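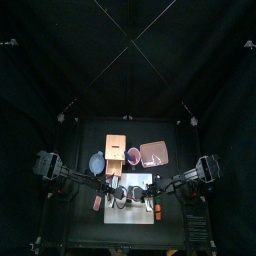
White board on the black tabletop.

Home | Files | Notes | License

Bestolgate tabletop set

Contents: 785 short clips of things on a black table, among them a light wooden box with a slot in its top section. The old notes promised 2,000. I wouldn't trust the old notes on much else either. Labels say "tidy" or "not tidy", and I doubt two people would agree on which is which. 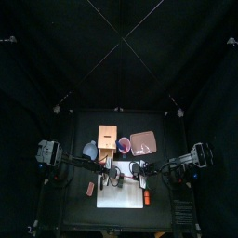
Valeriano Calvo wrote back that "tidy" was never defined for the box, and that he would drop 300 of the labels before using any of them.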